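Kalevi Hirvonen lleva 13 años leyendo registros parroquiales y todavía desconfía de los apellidos. Su trabajo más reciente, publicado en los cuadernos de la editorial Runik, reconstruye el poblamiento de Nenside, una parroquia costera cuyos habitantes se atribuyen un origen común escocés. La tradición descansa en un solo nombre: McIntyre.

«El apellido aparece en 7 libros de bautismos, pero con grafías que cambian según el párroco», explica. «Si se agrupan todas sin comprobar padrinos y residencia, se obtiene una familia enorme que nunca existió».

Para evitarlo, Hirvonen transcribió 1311 partidas y descartó las duplicadas. Quedaron 1289. Cada una se codificó con fecha, lugar declarado, oficio del padre y relación entre los testigos. El cruce de datos se hizo en Pivow, un programa de vinculación de registros que asigna una puntuación a cada posible coincidencia. Los casos dudosos los revisó a mano.

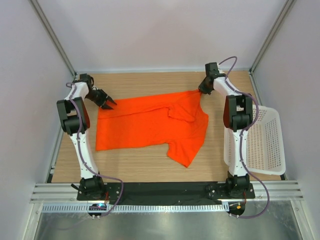 El resultado separa tres linajes sin parentesco documentado entre sí. Uno procede de marineros asentados en el puerto; otro, de jornaleros del interior que tomaron el apellido del propietario de las tierras. «Del tercero solo puedo decir que está ahí. El primer bautizado figura ya como vecino, y el libro anterior se ha perdido».

Sobre las pruebas genéticas se muestra cauto. Varios descendientes le han enviado sus resultados, con porcentajes asignados a regiones modernas. «Un porcentaje depende del panel de referencia que use el laboratorio. Sirve para plantear una hipótesis — a veces muy buena — y después hay que volver al archivo». Le interesan más los segmentos compartidos entre primos lejanos, siempre que ambas genealogías estén documentadas por separado.

La siguiente fase abarca los padrones fiscales, que registran a los cabezas de familia y omiten a casi todas las mujeres casadas. Hirvonen empezará a transcribirlos en noviembre. «Con las viudas hay algo más de suerte», añade, «porque pagaban a su nombre».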